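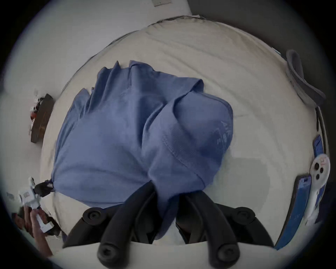

March, 7:40 am, dye shop

Indigo vat first. Smelled fine, less sweet than last week. Surface coppery, liquid under it yellow-green when I pulled the ladle through. Bit of a skin round the edge, scooped off. Topped up with warm water, stirred slow, lid on, left alone till after coffee.

Strip tests on the Tomska cotton. Two strips, same bolt, one scoured and one straight off the roll. Scoured one took color right to the middle. The other beaded water for ages and came out streaky, pale along the fold. So whatever size they put on it does NOT come out with a cold rinse. Anyone using the Tomska roll: scour it hot, with soda ash, full hour. I know the label says ready to dye.

Scour bath for the next lot: 465 g of fabric dry. Weighed on the good scale, the small one drifts. Somebody please put new batteries in the small one or throw it out.

8:55

Dips. Three minutes under, squeeze below the surface, out, air till no green left. Going by eye on the airing. Shade after six dips was about where I wanted it, after that it just goes purple on top and rubs off on your hands. Stopping at 6 from now on for the mid blue and writing it on the card.

Note on squeezing. If you lift first and squeeze above the vat you get drips, drips carry air, vat goes off by lunch. We have all been told. The vat this winter went off by lunch most days.

Knits are still the problem. Anything with a bit of stretch wants to be bunched, and bunched means pale spots where the folds touched. Tried opening it out by hand under the surface and moving it the whole time, better but my wrists. Oi-ling Yau suggested a ring of stiff mesh to hold the thing open from inside, like a hoop in a skirt. Might be good for bodies, no use for sleeves. She has some mesh left over from the screen frames. To try.

Also seams. Thread in most shop-bought shirts is polyester so it stays the old color, shows up as a line. Fine if you like it. The Baptiste order does not like it, they want tone on tone, so for them only the cotton-sewn pieces. Sort BEFORE weighing next time, I had to redo the sums.

11:10

Rub test, dry and damp, white cloth, ten strokes each. Dry: nothing much. Damp: clear blue mark on the one rinsed in tap water only. Much less on the one that had the vinegar rinse and then a proper soap. Cloths pinned inside the cover of this book. Don't wash them please.

Madder, since the burner was free. Ground root from Plirndale, new bag. Coarser than the old one, more like tea than powder. 200 g into the big steel pot, soaked overnight, brought up slow. Went and answered the phone and it got too hot, so brownish where it should be brick. My fault not the root's. Will run it again before I say anything rude to Plirndale. Second bath off the same root gave a decent soft coral on wool, kept a sample.

Chalk in the water seemed to help the red along. Didnt measure it. A spoon. Measure it next time.

Wirnov called, mordant delivery is late again, so alum is down to whats in the tub with the cracked lid. Enough for the wool, not enough for the wool and the linen. Wool goes first. Linen can wait, it needs tannin anyway and I haven't strained the oak gall.

2:30 pm

Checked vat. Greener than this morning, tired. Fed it a little fructose and lime, warmed it, left it. No more dipping today even if it looks good at four.

Light test in the south window: cards half covered with foil, up since before the holidays. Onion skin has faded a lot. Indigo hardly at all. Weld somewhere between, more than I expected. Leave them up.

To do
- scour rest of Tomska roll
- mesh from Oi-ling, cut a ring, try on one body
- madder again, thermometer IN the pot, don't leave the room
- chase Wirnov re alum
- Baptiste: send shade card, ask if they want the mid blue or one dip under
- gloves, medium. We only have small and they split
- drain under the left sink is slow agian

Heater off, lids on.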